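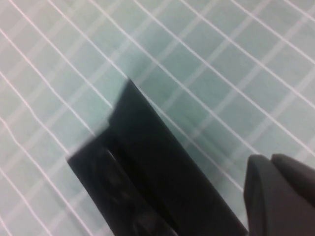

Gripper beside a black molded part, on a green mat with white grid lines.

Can a machine do your bench chores yet? Some tips from a small repair shop

I repair small appliances and plastic housings together with two colleagues, and in the evening I have the same chores at home as everybody. For some months we have a small robot arm on the second bench, and readers of this page keep asking me if they should wait for such a thing before they organize their own workshop. My answer is no, but I learned useful things from it, and most of them help a person with two normal hands also.

Start with the mat. A mat with a printed grid is good for people, because you can put screws in the squares in the order you remove them. For the arm it is good too, as Ha-neul Shin sets all the starting places by counting squares. Choose a light color if your parts are dark. Pale green is comfortable for the eyes under a strong lamp, and a black part has a clear outline on it. Our old mat was dark gray and we lost many small springs there.

Black parts need side light. A flat black face shows almost nothing from above, and the hollows in a molded part look like one dark spot. Put a second lamp low, on the left if you are right-handed. This was advice from Ekene Lawal, who did upholstery before and always looks for shadows.

Leave room for the fingers. People push parts together to save space, then they cannot take one without moving three. Keep one free square on every side. The arm needs this more than we do — when a part lies against another part, it usually takes both or none.

Now, the chores. We wrote down the results for the arm during August, only for simple picking and placing of one part. From 69 tries with the same housing, it put the part in the tray 30 times without help. Ha-neul thinks this is fair for a first month. Ekene thinks his nephew is cheaper. Both are right, I suppose.

Sorting parts of one kind: possible, if you put them always in the same position and have patience. I would let it do this while I drink tea, but I stay in the room.

Wiping the bench: not yet. It wipes the middle very nicely and leaves the corners. Use a microfiber cloth, a little dish soap in warm water, and dry the mat flat. Never roll up a wet mat, the edges will curl and stay like that.

Driving screws: we tried it with a small electric driver and I stopped after two damaged heads. By hand, turn the screw backward first until you feel a little click, and only then forward. It saves the thread in plastic.

Folding cloths and aprons: no. We tried with shop towels. One towel needed some 20 minutes, and I folded it again afterward.

Dishes at home: I do not have experience with a machine other than the dishwasher, so I will not write about it. My neighbor Wakana Matsuda asks me this every week.

If you buy an arm anyway, plan the cleaning of the arm. Dust from sanding sits on the finger pads and they become slippery. Wipe them with a slightly damp cloth before each session, and never sand on the same bench. Fix the mat with double-sided tape at four corners, otherwise it moves a few millimeters each day and all the counted squares are wrong. I lost one full afternoon before I understood this.

For bench storage I still prefer shallow trays with labels on the front edge — not on the lid, because lids are exchanged by mistake. Write the label in pencil first. Next time I will write about removing old glue from plastic, which three readers asked for.

We use cookies to remember your settings and to count visits. By continuing to read you accept this. Accept | Manage settings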